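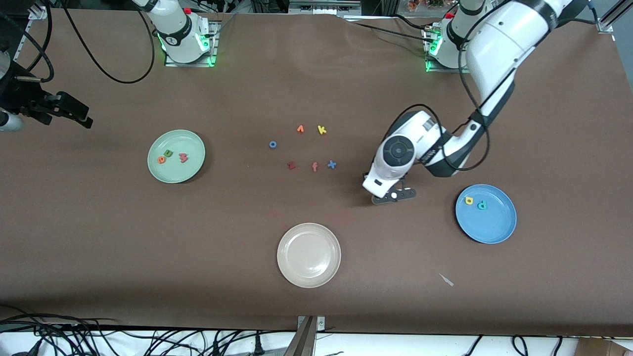 Home Shelf Tour Trades Wish List About Contact

Blind boxes got me again

02/02/2025

So I told everybody at Christmas that I was done with blind boxes until March, and I lasted right up until the Govonen Night Market series showed up at Jusley. In my defense, I only went in for shelf risers! They had the whole case sitting right by the register, still sealed, and I'm only human.

If you missed the first wave, these are the little vinyl food stall critters – a raccoon with a noodle cart, a frog selling umbrellas, a very grumpy goose with a tray of dumplings. They're small enough to lose in a coat pocket (ask me how I know) and the paint is so much better than last time. The first wave had that shiny finish that picked up every fingerprint, and the eyes on my fox were pointing in two different directions. The new ones are matte and I love them.

I bought 4 boxes and got the goose, the frog, and the raccoon twice. Bram Kuipers wants my extra raccoon and is offering his moth lantern seller for it, which I think is a great deal for me, so please nobody talk him out of it. The one I really want is the chase, a clear blue version of the frog that glows. It's numbered out of 800 and Iman Badawi pulled number 466 from her very first box. Her first box! She sent me a picture with no words at all, and I had to go take a walk.

I did do the squeeze-and-shake thing in the store, and I can report that it's useless with this series. The figures come in a foam sleeve now and everything feels like a marshmallow. The goose box was a tiny bit heavier, or else I've talked myself into that.

Now I have a space problem. The Cevton robots have had the top shelf to themselves for years and I don't want to break them up, so the Ruppert dinosaurs are probably going in a drawer for a while. Sorry, dinosaurs. Kathleen Buckley keeps telling me to get one of those tall glass cabinets with the lights in it, and I found a used one listed for 299, but I'd have to get it up two flights of stairs and my brother has stopped answering texts that start with "are you busy."

Anyway, trades! I'm looking for the hedgehog with the teapot and either of the cats. I can offer the first wave fox (see above about the eyes) and a spare bakery mouse, with the box and card. Leave a comment or use the contact page, and please tell me if yours has been out in the sun – I got burned on a faded one last year and I'm still a little sore about it.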